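August
By the Community Desk

Bendura Hall Reopens Its Tuesday Supper After a Long Summer Break

The Tuesday supper is back at Bendura Hall, and if the line out the front door this week was anything to go by, plenty of people had been missing it. The doors opened at five, the soup was on by half past, and by the end of the evening the kitchen had served 179 plates, more than on any single night last spring.

The hall closed at the start of the summer so that the old kitchen floor could be taken up and the wiring behind the stoves replaced, a job that had been put off for longer than anyone cares to admit. Polalel, the bakery on the corner, kept a smaller meal going in its back room in the meantime, and many of the regulars made a point of going over there to say thank you before heading home to the hall, so to speak.

Supper is still free, and you still don't need to sign up. The menu changes from week to week, but there will always be a soup, a hot dish without meat and something sweet to finish — this week it was peach cobbler, and there were no leftovers to take home. Children's portions are ready a little earlier than the rest, at a quarter past five, which should please parents with an early bedtime to think about.

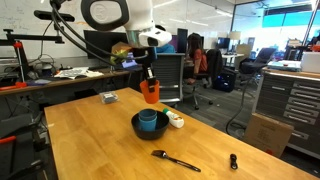 Cups and Bowls Wanted

With bigger crowds expected once school starts, the kitchen is short on tableware and would be very glad of any sturdy cups and bowls you can spare. They needn't match, and bright colors are welcome. Please wash them first and leave them at the side entrance any weekday before noon. The hall has room for 105 people at a sitting, and it would be lovely to have enough for everyone without washing up between courses.

A collection jar at Polalel has brought in $1,292 so far toward a second stove. Anyone who would like to help with cooking or clearing up can leave a name at the front desk, and there are 20 aprons waiting on the hooks by the pantry.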